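Ticket: Scheduled exports from Menora arrive with broken accents and missing rows
Product: Menora (desktop), Ralla sync add-on
Opened by: Nuanchan Somboon
Site: Osuncombe office
Priority: Normal
Status: Resolved
Opened: 24 May 2020

Problem as reported

The nightly export of the member list is supposed to contain every active record. Since the last update the file stops at 1,000 rows. Names with accents also come through garbled, so an é shows up as two odd characters. If I run the same export by hand from the Reports menu, the accents are fine but the file still stops at 1,000 rows.

No error message. The job log says "Completed" each night.

Expected: 2,000 rows, plus the header line.
Got: 1,000 rows, plus the header line.

What I tried before opening this

Restarted Menora. No change.
Deleted the scheduled job and made it again with the same settings. No change.
Turned the Ralla add-on off and ran the job. Row count the same, accents still bad.
Exported to a local folder instead of the shared drive. No change.
Opened the file in a plain text editor instead of the spreadsheet program. Accents bad there too, so the spreadsheet isn't doing it.

Log entry 1, support

Thanks for the detail. These look like separate faults, so I'm going to treat them separately.

For the row count, please go to Settings, then Reports, then Limits, and tell me what is in the box labeled "Page size." Also check whether "Follow pages" is ticked.

For the accents, open the scheduled job, go to the Output tab and tell me what is selected under "Encoding."

Log entry 2, Nuanchan Somboon

Page size is 1,000. Follow pages is not ticked. I don't remember ever changing either one, and I'm the only person here with the admin login.

Encoding says "System default." There is a drop-down but it's grayed out.

Log entry 3, support

The update reset Follow pages to off on some installs. Tick it, save, and close the Settings window fully before running anything. The setting is only read when the window closes.

The Encoding box is grayed out while a job is enabled. Disable the job, change Encoding to UTF-8, save, then enable it again. The manual export uses its own encoding setting, so it would not have shown the same fault.

Please run the job by hand once from the scheduler and attach the result.

Log entry 4, Nuanchan Somboon

Follow pages is on now. Manual export gives 2,000 rows.

Scheduled job gives 2,000 rows too, but the accents were still wrong on the first run. I went back in and Encoding had gone back to System default. Changed it a second time, clicked Save on the Output tab and then Save again on the main job window, and it stuck. Ran it again and the names are right.

It would help if the Output tab said that its Save button doesn't save the job.

Attachments: export_after.csv, joblog.txt
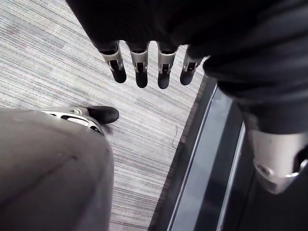 Kulap Thammasiri added that the Wiriya office had the same short file after the update, and that ticking Follow pages fixed the row count there as well. Their encoding had not changed. She asked whether the next update will turn the setting off again.

Log entry 5, support

The reset happens when the old settings file is converted, and that conversion runs once. A later update should leave Follow pages alone. I'd still check it after the next one goes in.

I've filed the Save button on the Output tab as a separate request. Closing this ticket. Reply here to reopen it if tonight's file comes up short.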